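As feiras de ateliês abertos precisam de menos paragens

Passei o último fim de semana de setembro em Taramside, onde trinta e tal ateliês, quintas e cozinhas abriram as portas ao mesmo tempo. Visitei sete. Gostei de quatro, comprei queijo em dois e voltei para casa com a sensação de ter passado mais tempo a estacionar do que a conversar com quem faz as coisas. No ano anterior tinha-me acontecido o mesmo em Vilavthorpe, com um mapa ainda maior.

Estes percursos nasceram de uma ideia simples: levar o público ao sítio onde o barro é cozido ou onde a fruta é apanhada. O problema é que a organização passou a medir o êxito pelo número de pontos no mapa. O folheto de Taramside anunciava 2.000 visitantes esperados e dedicava duas páginas aos patrocinadores. Os horários das demonstrações vinham em letra miúda, na contracapa, e dois estavam errados.

Sylvie Paquette, que tece mantas e participa desde a segunda edição, recebeu 629 pessoas em dois dias. Vendeu onze peças. Contou-me que a maior parte dos visitantes ficou menos de cinco minutos, porque ainda tinham outras paragens para fazer antes das seis da tarde. O tear esteve parado quase todo o sábado de montagem e grande parte da visita, já que não há maneira de tecer e cumprimentar quem entra ao mesmo tempo.
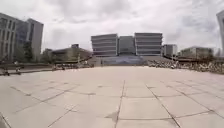
Quantos ateliês deve ter um percurso de fim de semana?
Entre oito e doze, com distâncias que se façam em menos de quinze minutos e pelo menos uma paragem onde se possa almoçar sentado.

Sei que a proposta tem custos. Um percurso mais curto deixa gente de fora, e a inscrição de cada participante ajuda a pagar a sinalização e o seguro. Leandro Vallejo, que coordena as inscrições, defende que cortar a lista prejudica os mais novos, que ainda não têm clientela. Tem razão nesse ponto. Mas a solução pode passar por rodar os participantes: metade na primavera, metade no outono, com lugares reservados para quem entra pela primeira vez.

Também convinha rever a parte da comida. Em Taramside, as bancas ficaram todas juntas no mesmo parque, a vinte minutos do ateliê mais próximo. A padaria Echevarría vendeu tudo antes do meio-dia, enquanto nas quintas do lado norte não havia sequer um café. Se cada quinta recebesse uma banca pequena, o público ficaria mais tempo e talvez comprasse mais a quem lá trabalha.

Quanto ao preço, o bilhete único parece-me justo, desde que o dinheiro chegue aos participantes. Hussam Darwish, ceramista, gastou cerca de 800 euros em material para as demonstrações e recebeu da organização um cartaz e um almoço. Um ceramista não devia financiar o passeio dos outros.

As inscrições para a próxima edição abrem em breve, e já se fala em acrescentar mais duas freguesias ao mapa. Eu começaria por corrigir os horários do folheto e por perguntar aos participantes quantas pessoas conseguem receber numa tarde.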